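Miniature furniture, or how I lost my November

04/09/2023
Filed under: small things, wood, long posts

So the little cabinet is done. Well, done enough that I've stopped carrying it from room to room to look at it in different light, and I promised several of you I'd write it up properly once I got to that point. Get a drink, this is a long one!

If you're new, I've been making and fixing up miniature furniture for a couple of years now. It started last November with a dollhouse bed that a friend's kid had sat on (the bed lost), and I said I'd glue it back together — wait, no, that was the November before. Two Novembers ago. Anyway. I glued the bed, then I made a blanket chest to go at the foot of the bed, then I cleared the sewing stuff out of the back bedroom and nobody in my house has seen the top of that table since.

The cabinet came to me in a box lot. I'd gone to an estate sale hoping for hand planes and came home with a carton of dollhouse bits that cost me 20 dollars, mostly chairs with missing legs and a rug that smelled like a basement. The cabinet was at the bottom, wrapped in a dish towel. Both doors were off. The railing around the top was in the towel in pieces, and one of the spindles had rolled into the toe of a tiny ceramic boot. I was so happy I forgot to look for the planes.

What I loved right away was the shape. Somebody had a real piece of furniture in mind when they built it. The top steps in, the way an old kitchen dresser does, and there's a little gallery up there with upright spindles and a rail, the kind of thing you'd line plates up behind. Under that is a band of grooved molding running across. That band is what sold me. You can buy molding like it for dollhouses, but I think this one was cut by hand, since the grooves wander a tiny bit toward one end and I would not fix that for any money.

There's no maker's mark. My friend Indrek Ots, who knows a lot more about old furniture than I do (the full-size kind, he restores it for a living), turned it over for a long time and said he'd guess it was a one-off by somebody who made big cabinets all day and wanted to do a small one for fun. I like that story, so I'm keeping it.

Cleaning

I went slowly. The wood had a gray film over it that I took for age and which was really just dirt and old polish. I used cotton swabs, barely damp, with a drop of mild soap, and then a dry swab right behind. I did one side of it in an evening, and when I set it next to the side I hadn't touched I yelled loud enough that the dog got up. All that warm honey color had been under there the whole time!

For the grooves in the molding I used a toothpick with the end chewed flat. (Yes, chewed. A wooden toothpick that's been chewed a bit makes a wonderful little brush, and I will die on this hill.)

After that, one thin coat of wax, rubbed on with a scrap of old T-shirt and buffed the next day. I used a tin of Dodska that I've had forever. I'd tried a dab of something darker on the underside first and it turned muddy, so if you're doing one of these, test where it won't show.

The gallery

This was the part I was scared of. The spindles are so thin, and the old glue had gone brown and crumbly in the holes. I picked it out with a needle held in a pin vise, one hole at a time, and blew the dust out with a drinking straw. Then I dry fitted everything, took it all apart, and dry fitted it again the next morning because I didn't trust the me of the night before.

One spindle was too far gone and I had to make a new one. I don't have a lathe that goes that small, so I chucked a bit of dowel into the drill and shaped it with a needle file and a folded strip of sandpaper. It took me 62 minutes by the kitchen timer. The first two I made snapped as I was taking them out of the chuck. The third one held, and I defy anybody to pick it out from the others. (Barnabás Orbán from the Thursday — sorry, from the old miniatures forum — picked it out from a photo right away. Thank you, Barnabás.)

Glue goes on with the tip of a pin. If you can see the drop, it's too much.

The doors

Okay, doors. I could talk about doors all day. They're tall and narrow, and on a piece this size every bit of slop in a hinge shows up at the far corner as a big ugly gap. My first try at rehanging them had the right one dragging on the table every time it opened. I took it off, shaved a whisker from the bottom edge, hung it again, and it still dragged. It was the hinge pin that was bent. I'd shaved the door for nothing! You can't tell now, but I know.

The black fittings went on last. I went back and forth on brass, and I even had a packet of brass pulls sitting on the bench, but against that honey color the black looks crisp and a little bit farmhouse, and I'm so glad I went that way.

The other thing I fussed over was how the doors move. I wanted them to swing all the way out and stay out, so that you get a clear look inside, and I wanted the left one to stay politely shut while the right one is open.

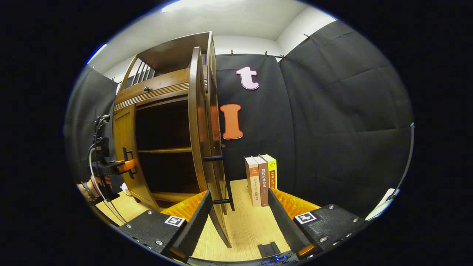 I left the inside plain on purpose. There's a thin shelf running across and another level down near the base, and I did think about lining the back with a scrap of patterned paper, which is what everyone on the forum does. I cut one out and tried it, a blue sprig, very sweet. It looked like a jewelry box. Out it came. I like how dark it is in there with the door open, it makes the whole thing feel bigger and a bit mysterious, like there could be jam at the back.

What goes in it is the next question and I have been having far too much fun with that. Right now the candidates are:

stacks of linens, made from an old handkerchief, folded and stitched so they keep their shape
crockery up behind the gallery rail, if I can get the plates to lean without sliding
a row of preserves on the lower level, which means learning to make preserves, which means resin, which means another box of supplies in the back bedroom

I'm leaning toward linens. The shelf is so thin that I don't want to put any weight on it, and I already have the handkerchief. My grandmother kept her good sheets in a cabinet a lot like this one, with the doors that you had to lift a little as you pulled, and I'd love to get a bit of that into it. If anyone has a good way of making a hem that small lie flat, please tell me. I've tried starch and I've tried watered-down white glue and both of them give me something closer to a cracker than a pillowcase.

A few answers to things people asked me last time:

The little round knob on the upper band is staying. It's near the left end, and a couple of you wondered about the placement. I've decided it's charming. It was there when I got the cabinet and I cleaned around it with great respect.

I don't know what the wood is. Indrek thought maybe cherry, and then he thought maybe something else with stain on it, and then he wanted lunch.

No, it isn't for sale! I'm flattered, truly, but after all that filing I'm keeping it where I can open and shut the doors whenever I walk past.

Next up is the chairs from the same box. Most of them need legs, so I'll be back at the drill with my sandpaper strips, and I'm going to try them in a harder wood this time and see if I can get through a set without snapping any. I've also got my eye on that rug. It's been airing on the porch for ages and it's down to smelling only a little like a basement.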